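Do speed cameras really make streets safer?

You have probably seen one from the back seat. There's a grey box on a pole, and whoever is driving suddenly goes very quiet and looks at the dashboard. Grown-ups argue about these boxes a lot. Some say they save lives. Others say they are just a way for the council to collect money. Who should you believe? Maybe neither of them, until you've looked at the evidence.

How does a speed camera work?

Most of them use radar. The box sends out radio waves, which bounce off the car and come back. If the car is moving, the waves come back a little bit changed, and a computer uses that change to work out the speed. Too fast? The camera takes a picture of the number plate, and a fine arrives in the letterbox.

The camera doesn't know why you were speeding. It can't tell a driver who is late for footy from a driver who missed the sign. It measures one thing, and that's all.

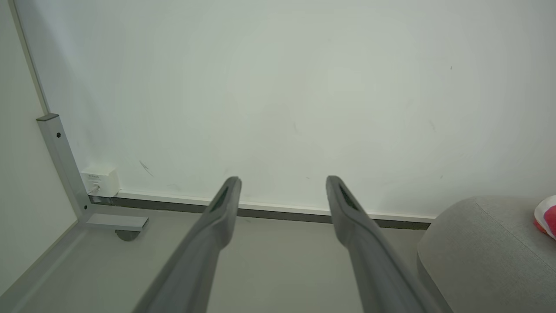
Two grey gripper fingers, wide open, with a white wall behind.

The story from Humton

The town of Humton put a camera on Keskinen Road, near the primary school. It was made by a company called Pristilon. In the year before, there were 19 crashes on that road. In the year after, there were 11. The company said its camera had fixed the problem.

Hang on, though. Was it the camera? The same winter, the town also painted a new zebra crossing and trimmed the trees that were hiding the 40 sign. Any of those things could have helped. And sometimes a road just has a bad year, then an ordinary one. Scientists have a long name for this, "regression to the mean". If you roll a six, your next roll will probably be lower, even if you don't do anything clever to the dice.

A fair test would look at lots of roads, some with cameras and some without, over several years. When you hear a big claim about safety, ask what it was compared with.

Where does the money go?

A fine in Humton costs 275 dollars. In its first year the camera sent out 2,000 of them. That is a lot of money, and it's fair to ask who gets it. In Humton it goes into the general budget, so it might pay for a footpath or it might pay for new chairs at the town hall.

The nearby town of Sernness tried something else - it made the road narrower and added speed humps. Humps don't post anyone a bill, but they annoy bus drivers and they slow down ambulances too.

Try it yourself

With an adult, stand well back from a road and watch the cars go past a speed sign. Do the drivers brake when they see it? Do they speed up again afterwards? Write down what you saw, then write down what you still don't know.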